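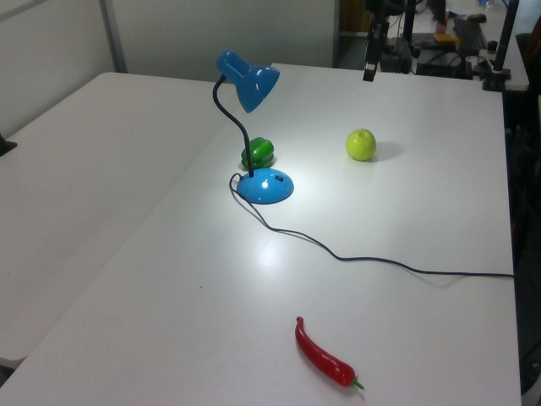
Blue lamp on, green pepper behind it. Good evening from my side.

1/ Changed the rear brake cable on my Skaria commuter tonight. The old one had 4000 km and the lever came back very slowly.

2/ I ordered the Novix inner cable and kept the old housing. This was a mistake. Inside the housing near the seat tube there was rust, so the new cable also felt rough.

3/ Marthinus Msimang wrote me to cut the housing 1 cm longer than the old one, so the bars can turn fully. Did it, the lever is smooth now.

4/ Pads are still the Trurkik ones, 2000 km. I will look at them again in August.

5/ Does somebody know if the Ngcobo end caps fit 5 mm housing? The shop page does not say it.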